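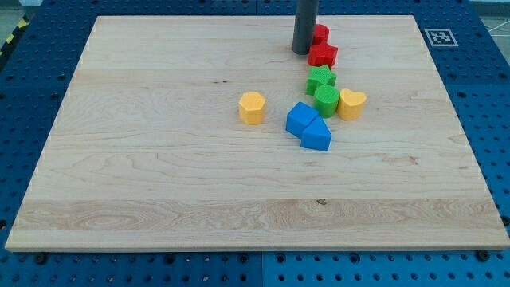 Plastic shape blocks in bright colors on a pale wooden board.

Toy library gets its own front door at last

Irnisard's toy library has finally moved out of the church basement and into a real storefront, and if the first Open Morning is anything to go by, the town was more than ready for it. The line reached the bakery before the doors opened at nine, strollers and all, and by half past there wasn't a free square of carpet in the place!

The Sepp Toy Library, which has been lending out puzzles, ride-on cars and dress-up clothes for six years, now has the old shoe store on Uretti Street. Regulars will remember the basement: 14 steep steps, one light switch nobody could find, and a dehumidifier that had to be turned off for story time. The new place is at street level, it has two big windows, and the shoe store's long low benches are still there (perfect for pulling off rain boots).

There are 750 toys on the shelves, all of them ready to go home with somebody. Baby and toddler things are on the left as you walk in, building sets and train track are along the back wall, and board games have the whole of what used to be the stockroom. Outdoor toys are in the shed behind the store, so ask at the desk if you want a balance bike or the bowling set.

Hefin Gwilliam, who runs the library and spent most of January painting the place, could hardly get across the room for people wanting to say hello.

"We used to bring up one box at a time and hope it was the right one," Gwilliam said. "Now a kid can walk in, point at the farm set and go home with it. I've been grinning since seven this morning."

How borrowing works

A family membership is still $50 a year, the same as it was in the basement, and each child can take home three toys at a time for up to three weeks. You can renew once by phone if no one else is waiting. Grandparents can join too, and quite a few did at the opening. One couple left with a dollhouse, a drum and a very large stuffed giraffe for a visit that was still two weeks away.

Toys come back to the side counter, where the pieces are checked against a card in the bag. Missing a piece? Tell the desk. Small things like a puzzle piece or a play coin aren't charged, and the library keeps a jar of spares that has rescued plenty of games over the years. Everything gets wiped down or washed before it goes back out, and fabric toys go through the laundromat next door, which has offered a free load every week through the summer.

The library is asking people not to leave donations on the step. Bring them in during opening hours, complete if possible, and someone will take a look while you wait. Right now the shelves are short on jigsaws of more than 100 pieces, toys for kids aged eight and up, and anything with a train in it. They have all the teddy bears they can handle.

A new game to try

The surprise of the morning was Plallelari, a cooperative board game made right here in town by Aled Llewellyn, a retired math teacher who has been testing it on his former students' children. Players work together to get a flock of sheep across a valley before the river rises. A full game takes 90 minutes, but there's a short version for younger kids, and the short version was the one causing all the shrieking in the stockroom.

Llewellyn gave the library four copies and stayed until closing to teach the rules. He lost every single round he played.

"They're ruthless about those sheep," he said. "I had a five-year-old explain my own river to me, and she was right. I'm going to have to change the card."

Two of the four copies were checked out before lunch. The other two will stay in the building so there's always one to play.

Plenty of babies, and a few teenagers

The library signed up 77 new families over the course of the morning, its biggest day ever. The previous best was a holiday fair three years ago, and that one had free cookies. This one had coffee from the bakery and a tray of orange slices that lasted maybe ten minutes.

It wasn't all toddlers, either. A group of high schoolers took over one corner with a marble run and got it all the way up to the windowsill, to huge applause from everybody under four. Gwilliam would love to see more of that age group, and is planning an after-school games hour if enough of them sign the sheet by the door.

There's more to come in the store itself. The back room still needs shelves, the bathroom is getting a changing table, and a proper sign is being painted to replace the paper one in the window. A ramp is already in at the front, so wheelchairs and double strollers can come straight in from the sidewalk.

Opening hours are 9 a.m. to 1 p.m. on weekdays, with a later session from 3 to 6 p.m. during the school year. Story time starts at 10:30 every morning on the big rug, and you don't need to be a member to come and listen. Anyone can play in the store for free, too, for as long as they like.

To join, bring something with your address on it and fill out a form at the desk. Parking is behind the laundromat, and the entrance is on the Uretti Street side, under the green awning.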